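Home & Living | Long Reads

The duster that does everything, and other promises

By Anong Chuensuk
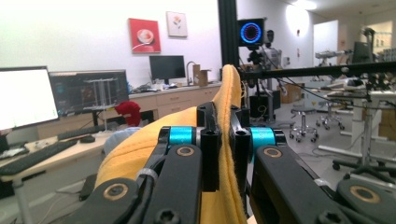
My mother cleaned a house of 11 rooms with old vests. When a vest wore out it was cut up, and when the pieces wore out they went under the sink for the jobs you would not want a good vest to see. I don't remember the house being dirty. So I came to the new wave of "specialist" cleaning cloths with a raised eyebrow, and after several weeks of using them it has not come down very far.

The sums are what first bothered me. A pack of three Garby cloths costs more than the T-shirt you could cut up to replace them. For that you get one for glass, one for wood and one for "living surfaces", a phrase I have read many times and still can't explain. I asked the shop. The shop thought it might mean kitchens.

Garby says its glass cloth leaves no streaks. On my bathroom mirror, used damp as the leaflet tells you, it left streaks. Used dry, it did well. A sheet of newspaper also did well. The wood cloth was the best of the lot, soft and good at picking up dust along skirting boards, and I would be happy to own it if it were sold alone. It isn't.

Then there is Killness, which makes its case on germs. The packet talks about trapping and lifting, with a drawing of something green looking worried. What it doesn't say is what happens to the worried green thing once it has been lifted. Presumably it is now in the cloth, and will stay there until the cloth is washed. The washing advice is in very small type on the inside of the sleeve, which most people will have thrown away by then.

Pichit Chaiyaporn ran the laundry of a large hotel for years and has little patience with any of this. "A cloth is as clean as the last time you washed it," he told me. "People buy a clever one and then they use it for a month. I would take a cheap one, washed hot, every time." He also hates fabric softener on anything meant to soak up water – it coats the fibres, he says, and then people complain that the cloth is no good.

I did ask him about Nilsuwan, the brand my neighbours swear by. He had used them at the hotel and thought they were fine. Fine, at that price, seems a bit thin. Mine lost its hem after two washes, though the middle has held up and it dries plates nicely.

The claim I find hardest to swallow is the green one. A cloth you can wash does save paper towels, if you were using paper towels. If you were using old vests, you have bought something new in a cardboard sleeve and put a perfectly good vest in the bin.

I have kept the wood cloth. The others are under the sink, next to the vests.

More in Home & Living
Is the Bralurberg drying rack worth the floor space?
Limescale: what vinegar can and can't do
The trouble with scented bin bags
Who still irons sheets?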